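Kusto: Finding Kitchen Objects on a Shiny Table
Final project report, Robot Perception
Submitted February 3, 2023
Team: Teresa Pawłowska, Xue, Erau

What we set out to do

Kusto is a perception node that looks at a tabletop and gives the motion planner a list of objects, each with a position, a rough shape and a confidence score. The planner we inherited, Ploltevent, is good at finding paths around boxes. It had no way of finding the boxes itself, so people typed the positions into a config file by hand before every run. We wanted to get rid of that file!

We picked kitchen objects because they are hard in ways we found interesting. Cookware is shiny, food containers are see-through, and bowls get stacked. Teresa wrote the segmentation part, Xue did the plane fitting and the tracking, and Erau wrote the bridge to Ploltevent and the replay tool (which ended up saving us weeks).

How the pipeline works

Each cycle starts with a color image and a depth image from a fixed camera. We fit a plane to the depth points with RANSAC and throw away everything below it or outside the table polygon. What is left gets clustered. In parallel, a small segmentation network runs on the color image, and we match its masks to the depth clusters by overlap. A cluster with no mask is kept as "unknown obstacle," so the planner still avoids it. A mask with no cluster goes to a separate list, and that list is where most of our work happened.
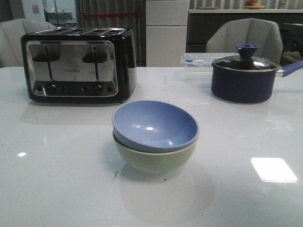
Figure 1. Test layout with toaster, nested bowls, lidded saucepan and clear container.

The clear container behind the saucepan was our favorite problem. Depth goes right through its walls, so the first version of Kusto left it out of the map completely and Ploltevent happily planned through it. Our fix uses the color mask alone: we take the bottom edge of the mask, project it onto the table plane, and build a box of a default height above it. When another object hides part of that edge, we stretch the box backward by 63 mm. It is a crude rule, and the boxes come out too big, but too big is the safe direction.

Reflections were the second problem. The glossy white top mirrors the bowls in front of themselves, and the overhead light leaves a bright rectangle in the right foreground. The network first labeled both kinds of patches as objects. Xue added a check that compares each mask with its flipped neighbor and drops it if the depth there is flat or missing. We then had to exempt clear objects from that check – it took two tries to get the order right.

Results

We labeled 562 images, used 300 of them for training, and kept the rest for testing. Mean cycle time on the lab desktop was 80 ms, fast enough for Ploltevent to replan while the arm moves. Toasters and pans were detected very reliably. Stacked bowls usually come back as one object, which is fine for avoiding them and useless for picking up the top one.

What we would do next

Split stacks by color, using the rim as a starting point. Replace the default container height with a learned one. Erau also wants the replay tool to show rejected masks next to accepted ones, and we all wish we had built that in December, before we spent so many evenings reading log files.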